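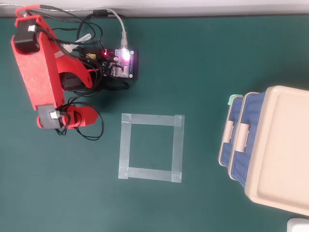
To: Vetska bench users
Subject: Re: Loss of hold torque at the drawer station

Colleagues,

This message follows the notice sent on Tuesday by Anselmo Garrido, the relevant part of which is quoted here for those who joined the list afterward.

> During the drawer task the wrist servo stopped
> responding and the forearm dropped without
> warning. Power was still on at the board. No one
> was hurt. Please keep hands away from the arm
> until we know more. – A. Garrido

We have since reviewed the session log. The fault occurred on cycle 61 of a planned 92. The wrist servo reported an overload, and the controller then released torque on every joint instead of on the wrist alone. The Forero control script is written to do this, and we now consider that setting unsafe for an arm of this reach.
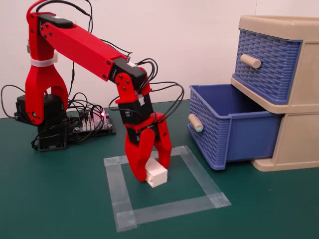 The overload itself has been traced to cable strain. When the gripper is low over the taped square, the wrist cable is pulled tight at its connector, and the signal was lost for up to 8 seconds at a time. The servo continued to push toward its last position during each of these gaps.

The following rules apply to the station until further notice:

- The arm is to be parked in the folded position before anyone reaches onto the mat.
- The drawer is to be opened and closed by hand only with servo power switched off.
- Any overload message ends the session. Do not clear it and continue.
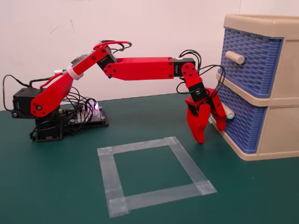
Drawer station, with the gripper beside the lower handle.

A revised script will hold the remaining joints when one servo fails. Sơn Chu will test it on the Skaston bench first – the Vetska station will change over only after that test has been signed off. Past logs, 1,618 cycles in all, are being searched for the same overload code.
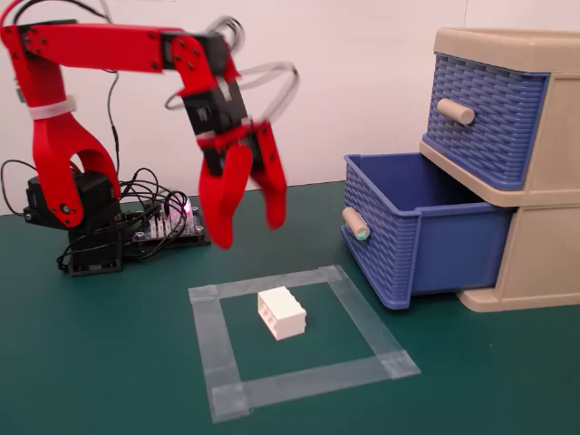

Sơn Chu: I would ask that the test also cover a loss of power at the board. Holding the joints does nothing in that case, and the arm will still fall.

The point is accepted and has been added to the test plan. Questions may be sent to this list.

Bench Safety Office, Bai Laboratory

Comments (3)

mkel
We saw the same overload code in May and cleared it every time. Should those sessions be reported?

Bench Safety Office
Yes. Please send the session logs, even if the arm did not drop.

Anselmo Garrido
A longer wrist cable is on order. The rules stay in force after it is fitted.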